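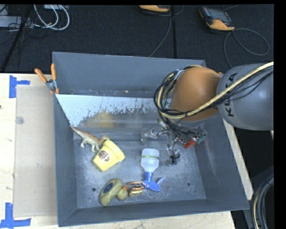
Teaching a bin pick by remote control

My favorite part of the job! Clear the bin and start with 2 toys, well apart. Keep one hand near the stop button, then drive the arm over the first toy and pause with the fingers open.

Now go down slowly. Soft or odd shapes (a long tail, a spray trigger) are easiest if you grab the thickest part. Close, lift straight up, wait a beat, and save the run.

Do 38 runs per toy, and move the toy every time, even just a little. Throw out any run where you bumped a wall. Once those play back well, add more toys until you have 6 in there. It gets crowded, and so much fun!

Hertta Rautiainen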